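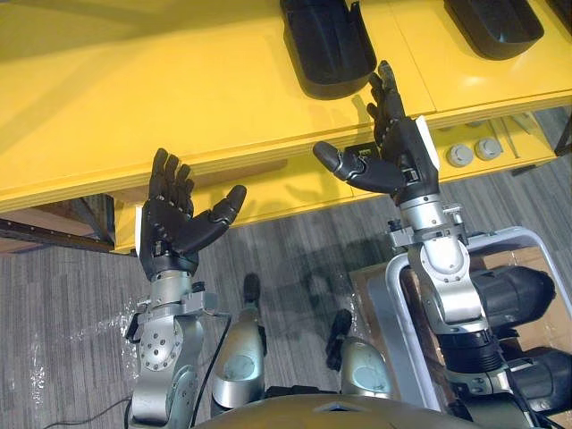
Hunstead Leveling Foot for Long Tables

Posted in: Furniture Hardware > Feet and Glides

The Hunstead is a threaded leveling foot for long work tables, packing tables and benches that stand on uneven concrete or tile. It screws into the bottom of the leg and is adjusted from above the base with an open-end wrench. The foot is sold singly, with one locknut.

Long tables need more care than short ones. A short table on a bad floor rocks, and the fault is easy to find. A long table tends to sag or twist to meet the floor, so all the legs may touch while the top is out of level along its length. Over time this loosens the joints between the legs and the rails. Feet with enough travel allow the top to be set straight before any weight goes on it.

Construction

The spindle is zinc-plated steel with a rolled thread. It sits in a ball socket in the base, which lets the base tilt to match the slope of the floor while the spindle stays upright. The base is glass-filled nylon with a bonded rubber pad. The pad can't be replaced separately. If it is torn or has gone hard, replace the foot.

Specifications

Base diameter: 59 mm
Rated static load per foot: 3000 N
Weight with locknut: 347 g
Spindle: zinc-plated steel
Base: glass-filled nylon, black
Pad: rubber, bonded, non-marking
Floor fixing: none

The load rating applies to a foot standing on a flat, solid floor with the locknut tightened. It doesn't apply to tables that are dragged or to tables that carry machines with a strong vibration. For those, use the Plunard anchored foot, which has two bolt holes in the base.

Fitting

Turn the table on its side or raise it on blocks. Don't lift one end and work beneath it.

Run the locknut down to the base end of the spindle. Screw every foot fully into its leg, then back each one out by two full turns. This leaves room to lower a corner as well as raise one.

Stand the table in its final position. Place a level along the top at the middle legs and adjust those first, then work outward to the ends. Check across the width at each pair of legs. The last foot at each end should be turned down only until it takes weight. Turning it further lifts the leg next to it.

Tighten the locknuts up against the legs while holding the spindle still with a second wrench. Check the level again the next day if the table stands on vinyl or other soft flooring.

Legs without a thread

Square and round tube legs need a threaded insert. The Pusik insert is a push-fit part for steel tube and is listed under its own page by tube size. Measure the inside of the tube, not the outside – wall thickness varies between makers. Wooden legs need a screw-in insert and a pilot hole drilled square to the end of the leg.

Care

Wipe the base with mild soap and water. Solvent cleaners attack the bond between the pad and the nylon. In rooms that are hosed down, choose the stainless version, which has the same base and the same rating.

Ordering

Orders placed before noon ship the same day, except on Saturday. Feet may be returned unused with the locknut. The stainless version is out of stock until February.

Comments

millrow_bench
Do these work on a table with a center leg? Mine has one in the middle of each long side.

Devendra Pal (product support)
Yes. Set the center legs first as described under Fitting. Use the same foot on all legs so the pads compress evenly.

t.okes
Good foot, but the locknut is thin and my wrench slipped off it twice. A thicker nut would help.

garage37b
Fitted to an old packing table. The ball joint was stiff out of the bag and needed working by hand before it would tilt.

Related items

Plunard Anchored Foot
Pusik Tube Insert, Square
Pusik Tube Insert, Round
Bajpai Felt Glide, Screw-On
Hunstead Leveling Foot, Stainless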